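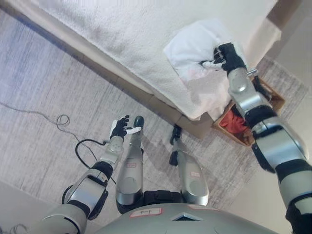
*Silver legs by the edge of the bed.*

**Removed post on a neighborhood group: what can I appeal?**

I help run a neighborhood group on Wikeo with 1,284 members. On Friday a post of mine was taken down for "hostile conduct toward a group." It was a complaint about a parking rule and quoted a line from another member's comment. The notice doesn't say which sentence broke the rule. I got a 4-day posting limit with it. Can I appeal both, or only the removal? And does editing the post first hurt my chances?

posted by **munshi_west**

---

**guver92**

They are two separate decisions. Open the notice, pick "Review this removal," and send that one first. If it's overturned, the limit normally comes off with it. If it isn't, you can still appeal the limit from your account page.

Leave the post as it is. Reviewers see the version that was flagged, and an edit just adds a second version for them to read. In the text box, say that the line was a quote and link to the original comment. Keep it short.

---

**Winasow**

They never reverse these. I moved my group to email.

---

**plainrules**

Mine was reversed in October, so it does happen. It took nearly the whole length of the limit, though. The quoted line is probably what set it off. The rules page has a section on quoting other users, near the bottom, and it says you need to make clear you're not endorsing the words. I cited that section in my appeal.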